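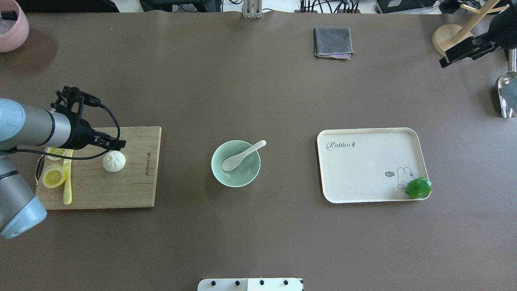
Jan 25, 2023

Up at 5:15 to get the early train to Starkham. Dark the whole way. I had the egg sandwich before we were even out of Irkemmont and then had nothing left for the second half of the trip. Must bring two next time.

The Ornico open day was in the Ibrahim Building, which is on the far side of the campus from the station. The map they sent had the old parking lot on it and I walked into a construction fence. Went back and around by the library. Signed in at the front desk at 9:40, got a badge with my name spelled right, and was told to go up to room 373. The elevator was being serviced so it was stairs.

There were fewer people than I expected. A couple from a bakery supply company, a man from a hospital group, a few students, Leonie Ngata from our Starkham office, and me. Leonie had saved me a seat near the door. Coffee was in a big steel urn and was good. We started at 10 with a short talk, slides, nothing much in them I hadn't read in the invitation. Halima Mollel did the talking. She runs the room and she's easy to listen to, keeps to the point, stops when she has finished.

What they are working on is drinks and light food. Their arms are learning to do small counter jobs: pick up a slice of lemon, put a lime on a tray, move a spoon, get ice out of a bowl. She said up front that none of it was for sale and that we should not go home and tell our bosses it was. I wrote that down with a line under it, knowing who was going to ask me.

After the talk we went through to the work area. We had to stay behind a strip of yellow tape on the floor. Bags went on hooks in the hall. The room was warm and I wished I had left my coat out there too.

The first job was with the lime. One of the arms had to pick it up and set it down on the tray. The rule was that no one touched anything once the arm had started, and if it got stuck they would let it try again on its own before they stepped in. It got the lime on the second go. The first time the fingers closed a little too high and the lime shot out sideways and rolled. One of the students laughed and then looked sorry. On the second go it came down lower and slower and had it. Set it down, backed off, done. Halima wrote something on a clipboard both times. She said a failed run gets written up the same way as a good one, with a note on where it went wrong.

I asked how many runs they do. On a good day, up to 200. On a bad day they spend the morning on a cable. She meant that literally. Last week a connector worked loose inside one of the wrists and it took them until after lunch to find it, with the arm acting up only when it was turned a certain way. I have had the same thing with the conveyor at our place and I told her so, and we talked about strain relief for a while. The man from the hospital group wandered off during this. 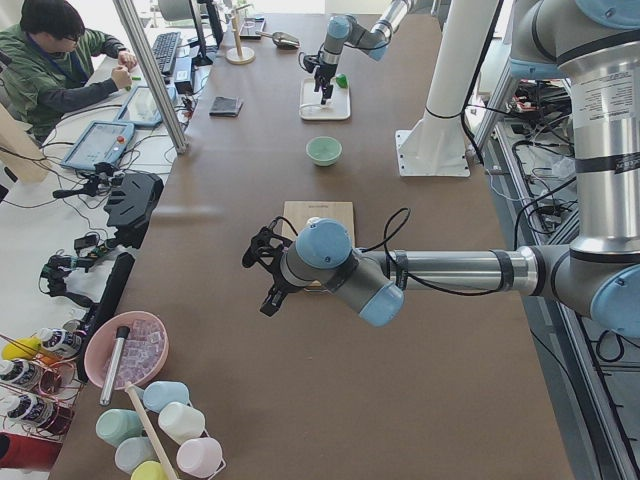 Leonie Ngata wanted to know why they would use two arms for a job one person does with one hand. It was the question I had too, and she put it politely, but she did put it. She said at our counter the whole thing, slice in the cup, ice in the cup, lid, next, takes less time than it takes one of these to line up over the bowl, and that if she stood still that long in the lunch rush there would be a line out the door.

Halima didn't argue. She said yes, it's slow, and the speed is turned down for visitors as well, but even at full speed it would lose to a person. What they want out of the two arms is handing things over and holding one thing steady while the other works on it. A cutting board slides when you push on it. A bowl tips. A person uses the other hand without thinking and a single arm has no other hand. She said for now they mostly have each arm doing its own job and the real sharing comes later, they are hoping to start on it in February.

Leonie said fair enough. She told me in the hall later that she still wasn't sold, and I'm not either, but it was a straight answer.

Next was ice. I was more interested in the ice than in anything else, given how much of our trouble is ice. Cubes freeze together, they slide, they're clear so a camera has a hard time with them, and they change while you are working. Halima said the same and in nearly the same order. Their way of dealing with it is to have a camera down at the wrist, close to the fingers, in addition to the ones looking on from the side. From the side you can tell where the bowl is. From the wrist you can tell what's in front of the fingers. They had a screen turned toward us so we could watch what the wrist was looking at, and I spent more time on the screen than on the arm.

It makes you a little seasick at first. The table swings around and the board slides in from a corner at an angle. After a few minutes I got used to it. 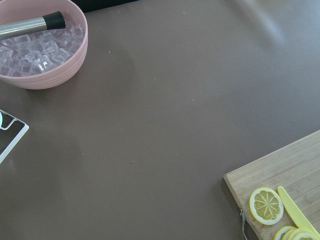 Ice bowl and muddler, lemon slices on the board.

I asked about glare. We have overhead lights at the Irkemmont counter that bounce off everything, and I could see from the screen that their table catches light too. They picked a matte top on purpose and it still does it. She said they don't try to get rid of it completely. They change the lights around from one day to the next so the system doesn't get used to one kind of room. Same with the things on the table, they get moved, swapped, a different bowl, a different cloth. I hadn't thought of that as something you would plan. At our place things move around and it's a problem. There it's on the schedule.

The bakery people asked about buns. There is a steamed bun among the things they work with and the question was whether the gripper would squash it. The answer was that it depends on the bun. They can set how hard the fingers close but a fresh one is softer than one that's been out since morning, and the arm doesn't know which it has until it's holding it. The woman from the bakery company said her new hires have the same problem. Got a laugh.

Cleaning was my other question. I asked it in the invitation form and I asked it again in person. What happens when lemon juice gets into the joints. Halima said they wipe down at the end of every session and the grippers come off and get done separately, but that nothing in that room is rated for a real kitchen and she wouldn't serve out of it. The drinks they make get poured out. So for us it would need covers, or a different arm, or both, and there is no price on any of that. I put a big question mark in the notebook.

Then a break, 30 minutes. Cheese rolls, grapes, more of the coffee. I talked with one of the engineers about the teach pendants, the handheld screens with the red stop button. I wanted to know how long before a new person can be trusted with one. He said the stop button takes one minute and everything else takes a few weeks. He let me hold one, not switched on. Heavier than it looks, and I'd want it on a stand if it was mine.

After the break they ran the tray job again with the arms set up from the other side of the table, and the visitors could suggest where to put things. The hospital man asked for the lime right up against the edge of the tray, to be difficult I think, and the arm went in, stopped, went in again, and then gave up and went back to where it started.

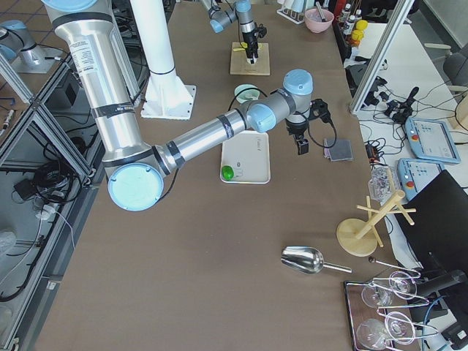
I liked that better than the runs that worked. Halima let it sit there for a bit so everyone could look, and explained that giving up is something they had to put in. The earlier version would keep pushing. It bent a finger that way last fall and they lost most of a week waiting on the part. Now if it feels too much resistance it backs off and waits for a person. For our purposes that would be the main thing. I can live with slow. I can't have it shoving a glass off the counter with a customer standing there.

Glasses came up too and she said not yet. They have some in the room to plan around, but they're further down the list.

Finished at 1:15. Leonie gave me a ride to the station and we went over it in the car. What I'm going to put in the report:

Not ready for us. Don't ask for a quote.
Ask to come back in the summer, after they have done work on the two-arm jobs.
The wrist camera is worth thinking about for the portioning machine, separate from all this.
Find out who makes the matte table top.
Slides are supposed to come by email, 18 pages. Chase if not here by the end of next week.

Missed the 1:50 by a few minutes and sat in the waiting room with a bad muffin. Started the report on the train and got through the first page, then slept. Home at 5. Left my scarf on the hook outside 373, have emailed Halima about it.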